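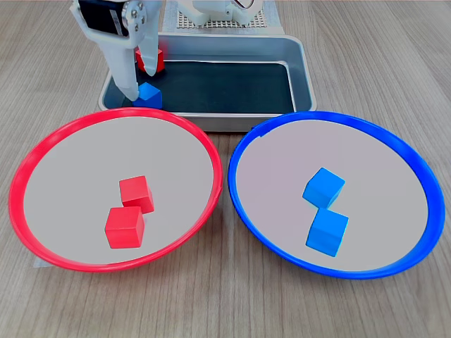
Jesstead sorts out its blocks, one color at a time

JESSTEAD – The toy library in Jesstead has a new rule, and the rule is that red goes with red. Blue, it follows, goes with blue. Members have until the end of December to get used to it.

The change affects the library's loose blocks, 747 of them at the last stocktake, which have spent most of their working lives in one large bin by the radiator. Under the new arrangement they will be put away by color in separate tubs, and every Saturday-morning regular over the age of two will be expected to know which tub is which. Those under two are exempt, though they have been some of the quickest to pick it up.

Rostislav Oravec, who runs the library, proposed the idea in the fall after an evening spent looking for enough red cubes to fill a kindergarten's order. The kindergarten had asked for 20. He found 14, a piece of toast and a glove.

"I thought, this is a filing problem," said Oravec, who worked in the records office at Vulteo before he retired. "We had 400 shelves there and I could put my hand on anything. Here we have one bin and I could put my hand on toast."

Sorting sessions are held at the long table in the back room, and the equipment is modest. The blocks waiting their turn go in a metal tray with a dark liner. The finished ones go on plates, one with a red rim and one with a blue rim, so that a person of any age can see where a cube belongs without having to read a sign. When a plate gets full it is tipped into its tub and the whole business starts over.

The plates came from Oravec's own kitchen. His wife has been told they are on loan.

The liner was a late addition. In the first session the blocks went straight into the bare tray, and the noise carried through to the reading group next door, which was on the last chapter of something sad. The reading group asked for a mat. A mat was found.

Not everyone in town is persuaded. Vojtěch Urban, whose three grandchildren borrow from the library most weeks, said he had always regarded a mixed bin as part of the fun and had told Oravec so on several occasions, once in the bakery.

"A child goes in looking for a blue one and comes out with a yellow one and a better idea," Urban said. "Now he goes in looking for a blue one and gets a blue one. Fine. Very efficient. What does he do with the rest of the afternoon?"

Oravec said the rest of the afternoon could be spent sorting.

There is also the matter of the green blocks, which has taken up more of the library's monthly meeting than either man would like. Some of the older ones have faded to a shade that Oravec calls green and Urban calls blue, and a vote in November came out even. The blocks concerned are in a shoebox on the windowsill until the next meeting. A third plate has been suggested. Mrs. Oravec has not been asked.

The two men agree on one point, that the children enjoy the sorting far more than anyone planned for. The first session was supposed to last half an hour and ran to nearly twice that, mainly due to a group of four-year-olds who finished the tray, tipped both plates back into it and began again from the beginning. Oravec let them do it three times before he switched off the lights.

Some have developed their own methods. One boy does all the reds first and won't look at a blue until the last red is on its plate. His sister takes whatever is closest. A girl of three, who comes on the bus from Clelo with her father, puts one block on each plate in strict turns, and when one color runs out before the other she stops work and waits for someone to fix it.

Parents have noticed effects at home, some of them welcome. One mother reported that her son had put away the silverware without being asked, then put away his father's tools in the same drawer on the grounds that they were also silver. Another found the fruit bowl emptied and the apples laid out in a line by shade along the hallway – a nice piece of work, she said, but she stepped on one.

The library lends its blocks by the bag, with a bag going out for 2 weeks at a time. From January, families will be able to ask for a single color or for a mixed bag, which Oravec will make up himself by taking blocks out of the sorted tubs and mixing them together. Urban said he would be ordering a mixed bag. He added that he would be interested to hear how long it took to prepare, compared with reaching into a bin.

Bags should come back with the same number of blocks they went out with. Last year's returns were a few short in most months and, in one month, six over, including a domino and what looked like part of a cheese. The domino is still at the desk if anyone recognizes it.

The old bin has been kept. It was offered to the thrift store on Ha Street, which declined it, and it now stands in the entrance for wet umbrellas. On a recent morning it also held a scarf, a bag of bird seed and one yellow block.

Sorting sessions start at 10 a.m. and are free to members. Anyone with strong views on the green blocks is welcome to come to the January meeting, which has been moved to the larger room.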